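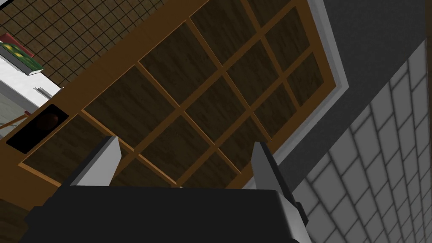
Fig. 1. Simulated kitchen, wrist view, gripper open in front of the paneled cabinet door.

Can It Open the Cabinet Yet? Chores in a Simulated Kitchen
Project report, draft 3
Fasil Kahsay, Letay Habte, Selamawit Tufa
Supervisor: Adanech Woldemariam
April 8, 2024

1. Why we did this
Everybody asks when the robot will do the dishes. Before dishes you need a plate, before the plate you need the cupboard open. So we took one chore, opening a cabinet door, and asked if a policy trained only in simulation can do it well enough to be worth moving to a real kitchen. Short answer: no, not with ours.

2. Setup
Simulator is Drevine, the department build. Arm with a two-finger gripper. Camera at the wrist, looking out past the fingers, so the policy sees more or less what Fig. 1 shows. No overhead view, we wanted to keep it cheap. Kitchens were generated, with different door styles, wall tile, counters, clutter. Training was 1,268 demonstrations, most driven by Letay and Selamawit with the hand controller. Fasil did the training runs and broke the cluster once (sorry Hagos).

3. What counts as success
Door past the halfway mark and the arm not jammed against anything. Time limit per try. We tested on 243 tries in kitchens the policy had not seen. It opened the door in 193 of them.

That sounds okay. It is okay for a simulator. But a person who fails to open one cupboard in five would be sent to a doctor, and sim is the easy version.

4. Where it goes wrong
Went through the failed runs by hand. Notes:

Small knobs. The worst group by far. A little round knob, dark on dark, like the one inside the black recess in Fig. 1, is only a few pixels at the start of a try. Policy goes to the nearest edge instead and scrapes along it.

Panel lines. Doors with a grid of panels have lots of long straight edges and some of them look like handles to the network, we think. Plain doors did better. Did not have time to test this seperately.

Steep angles. When the wrist comes in tilted the whole door runs diagonal across the view. Few demos start like that, so not suprising.

Other handles in view. Bar handles are common in the demos and the policy likes them. In several runs it left the target door and went for a bar somewhere else.

5. Things we'd change
More demos from bad angles. A second camera, probably fixed. Some way to tell the policy which door. Hagos Ayele suggested a touch signal in the fingers so it at least knows when it missed, we had that on the list in October and dropped it.

6. So, chores?
One door, one motion, no plates, no wet hands, no kid in the way. Still misses. We'd let it practise in the real test kitchen with somebody on the stop button, nothing beyond that. Logs and the failed-run notes are in the Jarkmont folder, ask Letay for acess.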